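Against the Sealed Clamshell for Small Produce

The rigid clear clamshell has become the default retail package for chili peppers, berries, cherry tomatoes, cut herbs and a good deal else. My position is that it is a reasonable shipping container and a poor storage container, and that households should treat the two jobs separately. Produce should come out of the clamshell on the day it enters the house and go into something open, perforated and washable. The argument rests on air, on handling, and on what a person can see from across a kitchen.

Start with air. A pepper continues to respire after harvest. It takes up oxygen and gives off carbon dioxide, heat and water vapor. In an open container the vapor disperses. In a closed one it raises the humidity until the limit set by the vents, and at that point any drop in temperature puts liquid water on the inside of the lid and then on the fruit. Vent area in consumer clamshells varies a great deal. I have had packages with generous slots at each corner and others with two pinholes near the hinge. The buyer has no practical way to judge whether the vents suit the contents, and the vents were chosen for a cold chain that ends at the store door.

There is a fair objection here. Peppers also lose water through the skin and the stem end, and an open container lets them lose it faster. A pepper left bare in a dry refrigerator will wrinkle. This is correct, and for anyone who keeps peppers three weeks it may decide the matter. For a household that uses them within several days, wrinkling is a slow and visible defect that costs some texture. Soft rot is a fast one, often begins where two fruits touch, and moves to the neighbor. Given a choice between the two failure modes, I take the slow one that I can see coming.

I kept a record of this for a while, mainly to settle a disagreement with Hashini Patwary, who edits the storage pages of the Clerkwood newsletter and who holds that the original package is always best. The record covers 52 purchases of small green chilies, bought from the same two shops and split between the closed package and an open basket on the same refrigerator shelf. It totals 335 peppers. The number I threw away was low in both groups, and I would not publish the difference as a finding. What did differ was when I noticed a bad one. In the basket I caught soft spots early enough to cut them out and use the rest. In the package I generally found them after a second pepper had gone. Hashini's reply was that I was simply looking at the basket more often. I accept that. It is part of the case for the basket.

Which brings me to handling. A clamshell asks for two hands and some care. The lid snaps along a perimeter bead, the bead releases unevenly, and the release jolts the contents. Cheap lids deform after a few openings and then close on one side only, so the package no longer does whatever sealing it was meant to do. It also cannot be gripped by one edge when open without flexing. None of this matters once. It matters when the package is opened for a single pepper while something is already in the pan, and the result in my house was that the lid stayed up, the package sat half open on the shelf, and things were stacked on it.

A basket has no lid and one moving part fewer. The hand goes in and comes out. The rim takes the load when it is lifted, and a rim of decent thickness does not bend. I have used a small Suvlow basket and an unbranded one from a hardware store, and the only specification I would insist on is that the floor be perforated as well as the walls. Solid-floor baskets are common and defeat the purpose. Water from rinsing collects at the bottom, and the bottom is where the weight of the produce presses it into contact.

Hole size deserves more attention than it gets. For chilies, the opening should be narrower than the stem end of the smallest fruit, or stems thread through and snap when the basket is emptied. Square holes of a few millimeters are adequate on the walls. On the floor, short slots drain better than small round holes, in which surface tension can hold a film of water. Large decorative openings look good on the shelf and are useless for anything thinner than a potato.

Cleaning is a point against me, and I will give it its due. A molded lattice has a lot of edges. Soil and onion skin get into the corners where wall meets floor, and a sponge does not reach them. A stiff brush does. I wash mine each Wednesday, when the shelf is nearly empty, and let it drain upside down. Anyone unwilling to do that should stay with the package, which at least goes into the recycling with its residue rinsed off. A dirty basket is worse than a clean clamshell.

The material is the same in kind for both, namely plastic, and I make no environmental claim for the basket on its own. One basket replaces no clamshells if the peppers are still bought in them. The Promasero co-op sells chilies loose from a tray, and buying there with the basket in hand does remove the package. Most people do not have such a counter nearby. For them the clamshell arrives regardless, and the only open question is how long it stays in use.

I would keep it in use for other things. Emptied and dried, it makes a tolerable seed tray cover and a good box for screws, where the sealed lid is an advantage. The Yimyam pattern with the deep base will hold seedlings until they touch the lid. Those are dry or deliberately humid jobs, and the package suits both.

The remaining argument is visibility, and on this the clamshell is usually thought to win, being transparent. In practice transparency through a creased lid is partial. Glare sits on the curved parts, and the fruit at the bottom is hidden by the fruit on top. A pile several deep conceals its own lower layer in any container, so the remedy is floor area. A basket wide enough to spread the peppers out shows all of them from above.
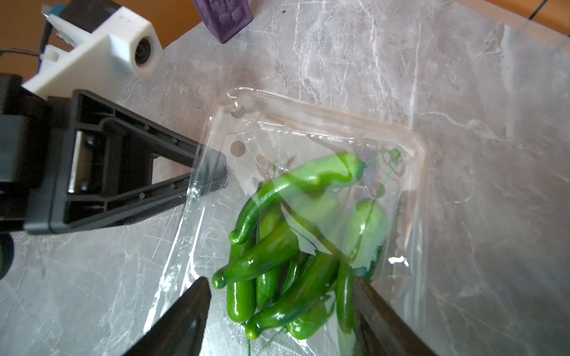
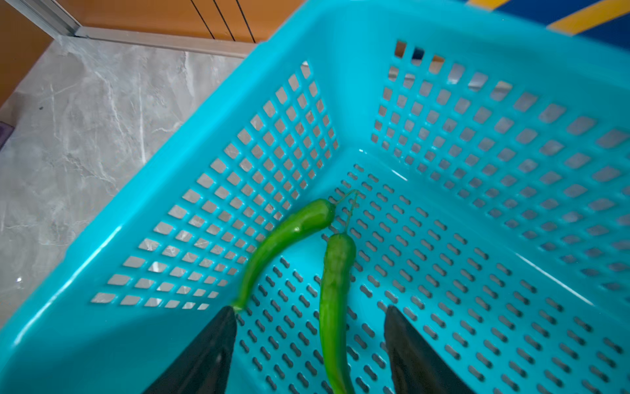

Green chilies under a clear lid in the first; two in the corner of a turquoise basket in the second.

Floor area has a cost, and in a small refrigerator it may be prohibitive. A wide basket takes up shelf that could hold stacked packages, and stacking is what the clamshell does best. My own shelf gave up the space of a milk carton and a jar. If the space is not there, a narrower basket with a single folded cloth on the floor is an acceptable compromise, provided the cloth is changed when damp. Lining the walls as well closes the holes and returns the thing to a box.

A few points of procedure, for those who want to try it. Do not wash the peppers before storing them. Pick out any with a split stem or a soft tip and use those the same day. Leave the stems on. Put the basket on a middle shelf and away from the fan outlet, where the drying is severe. Keep apples and ripe bananas elsewhere. When new peppers come in, move the old ones to the front edge and put the new ones behind; with a basket this takes a few seconds, and with two packages it tends not to happen at all.

Hashini has since agreed to change the newsletter's advice from "keep in original packaging" to "keep in original packaging or an open basket, and check often." I would have dropped the first half. She would have dropped the second. The revised page goes out in July, and she has asked me to supply the paragraph on brushes.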